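Flallirgate to Take Squeeze Bottles and Food Scraps at the Curb

Households in Flallirgate will be able to put plastic squeeze bottles and kitchen scraps out with their regular pickup starting in May, the town's public works office said.

The change covers ketchup, mustard, honey and dish soap bottles, all of which have been going in the trash since the last hauling contract was signed. Food scraps will go in a separate green-lidded cart holding 13 gallons. Carts will be dropped off at each address before the first pickup, and residents do not need to sign up.

Prestavance, which already collects trash and paper in the town, will run the new service. The company sorts its plastics at its yard on the Kendum road and sends them on in bales. Food scraps will go to the compost site behind the old rail depot, where the town has been composting leaves for years.

Ching-wen Kwok, who manages the contract for public works, said squeeze bottles were the item people asked about most when they called the office.

"They look at the bottom, they see the recycling mark, and they want to know why we don't take it," Kwok said. "The answer was that the old sorting line couldn't handle them. The new one can."

Food scraps include fruit, vegetables, bread, rice, eggshells, coffee grounds and small amounts of cooked meat. A strawberry that has gone soft can go in whole, with the green top left on. Plates and cups cannot go in the scraps cart, even the kind sold as compostable, and neither can plastic bags of any type.

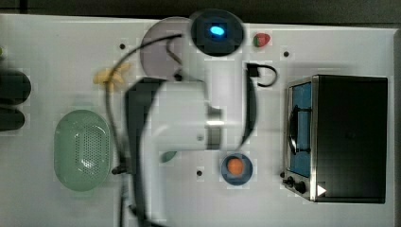
What to do with bottles

Bottles should be empty but do not have to be spotless. A quick rinse with a little water is enough, according to the sheet that will be mailed to households. Caps should be screwed back on. Loose caps are small enough to fall through the screens on the sorting line and end up in the trash.

Labels can stay on. The thin plastic seal under the cap on a new bottle should be peeled off and thrown away when the bottle is opened.

Muchen Han, a shift lead at the Prestavance yard, said the main trouble with sauce bottles is what is left inside. A bottle that is a quarter full weighs enough to be thrown off course by the air jets that separate plastic from paper, and the contents get onto everything else in the bale.

"Stand it on its cap overnight, use what comes down, then rinse it," Han said. "If it's half full and out of date, squeeze it into the scraps cart first. Ketchup is fine in there. Mustard is fine. We would rather not have cooking oil."

Pump tops from soap and lotion bottles have a metal spring in them and are not accepted. The bottle itself is. Spray triggers go in the trash for the same reason.
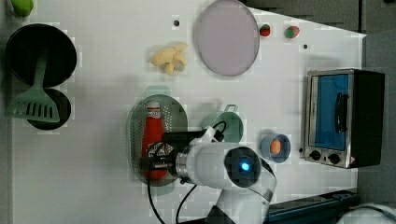

Plastic ketchup bottles go in the recycling with the cap on. Toaster ovens and other small appliances do not.

Small appliances such as toasters, toaster ovens and kettles will still not be picked up at the curb. These can be taken to the drop-off shed at the transfer station, which takes anything with a plug and a cord that one person can carry. The shed is open from 8 a.m. until noon. There is no charge for town residents, but proof of address is required and the attendant will ask for it.

Kwok said appliances left beside the new carts will be tagged and left in place. Batteries should be taken out beforehand and handed over separately at the shed window.

The town tested the service over the winter on 15 streets, most of them between Tu Street and the river. Hok-lam Cheung, who lives on one of the trial streets and cooks for a household that includes his parents, said the scraps cart took some getting used to.

"The first week I left it by the back steps and something got into it," Cheung said. "After that I used the latch. We put out much less trash now. One bag some weeks, and I used to fill the can."

Cheung said he keeps a lidded bowl by the sink and empties it after dinner. He lines the bowl with newspaper, which is allowed. He had more trouble with the bottles, he said, mostly remembering which cart they went in.

Not everyone on the trial streets was satisfied. Fung-ping Wu, who runs a lunch counter on Tu Street and lives above it, said the household cart was no use for a business and that she had been told to keep paying for a private pickup.

"I go through more sauce in a day than a family does in a season," Wu said. "My bottles are the same bottles. I don't see why they can't go on the same truck."

Public works said commercial pickup was left out of the contract to keep the price down and could be added when it comes up for renewal in two years. Until then, restaurants and shops may bring rinsed bottles to the transfer station in clear bags. Large food service jugs are accepted there too, with the handles on.

Wu said she would probably do that, though the station closes before her lunch rush is over.

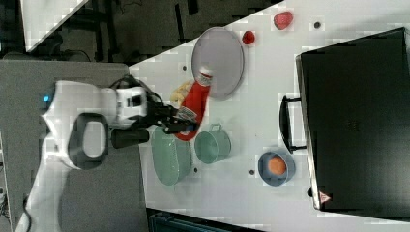 Pickup times and carts

Trash and paper will stay on their present schedule. The scraps cart will be emptied weekly. Plastics, including squeeze bottles, will be collected every two weeks on the same morning as paper, and the two can no longer be mixed in one bin. Carts should be at the curb by 6:30 a.m. with the handle facing the house.

In the Kendum neighborhood, where several lanes are too narrow for the new truck, carts will need to be rolled to the nearest corner. Residents who cannot do this may call public works and ask for a walk-up pickup. A doctor's note is not needed.

Apartment buildings with a shared enclosure will get larger carts, and building managers will be contacted separately. Ching-wen Man, who manages a building near the depot, said she had already cleared space for them by moving the bike rack.

The sheet with the full list of accepted items will be mailed with the next water bill and will also be available at the library desk and at the town hall counter. It will be printed with pictures for each type of item. A magnet version for refrigerators was used during the trial, and leftover magnets can be picked up at town hall while they last.

Questions about missed or damaged carts should go to Prestavance, whose phone number is printed inside each lid. Questions about the rules should go to public works.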